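Ticket 2111 - Flillport office - shared drive drops out, accounting can't save
Opened 2006-12-20
Status: open, waiting on vendor
Owner: Aleksi Heinonen

8:10 Call from Flillport front desk. F: drive gone again on three desks. Comes back by itself after a few minutes, then goes. Same complaint as last March, that one was closed with no cause found. Great.

8:25 Can ping the server from my desk, no loss. From the accounting desks, 253 lost out of 1,000. So not the server. Probably.

8:40 Event log on server full of disconnects, all from the second floor. First floor fine. Told them to save localy for now and copy over later. Egan branch not affected, checked twice.

9:15 Swapped patch cable on the worst desk. No change. Swapped the port on the switch. Better for ten minutes, then dropped again.

9:50 Switch upstairs is the old Feltatbridge. Error counter on the uplink port reads 1,212 and climbing. Cleared it, back up to 40 before I got down the stairs. Bad uplink or bad port, pick one.
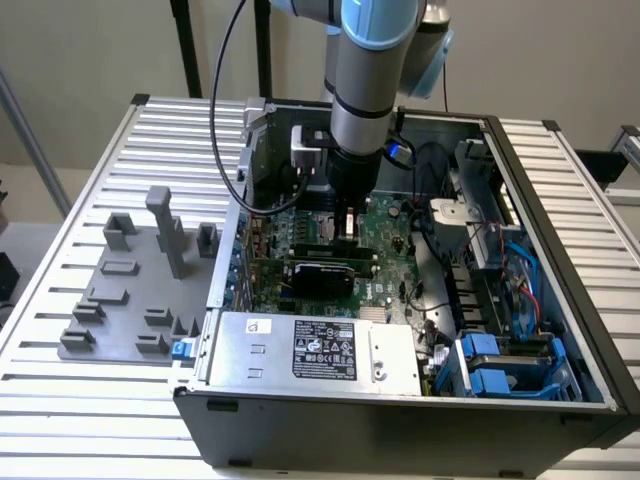
10:30 Moved uplink to port 2. Errors stopped. Drive stayed up on all three desks. Left a ping running, will look after lunch.

12:55 Spoke too soon. Two drops while I was out, both short. Errors on port 2 now as well. Cable in the wall then, or the switch is dying altogether. Ran a long temp cable down the stairwell, taped it, please dont trip on it.

1:40 Zero errors with temp cable. Zero loss. Same switch, same port. So it's the wall run.

2:05 Asked building office who did the wiring. They say Hekodero, left a message. Someone also mentioned new shelves went up in the copy room, right where that run goes. Screws?? Will look when I can get a ladder.

2:20 Accounting copied their local files back. One spreadsheet had two versions, they kept the later one. Restored the earlier one from tape to a side folder just in case.

Still to do:
- Hekodero to call back re new run
- label ports upstairs, half of them are wrong
- get temp cable out of stairwell before the fire guy sees it

Do not close this one until the wall cable is replaced. AH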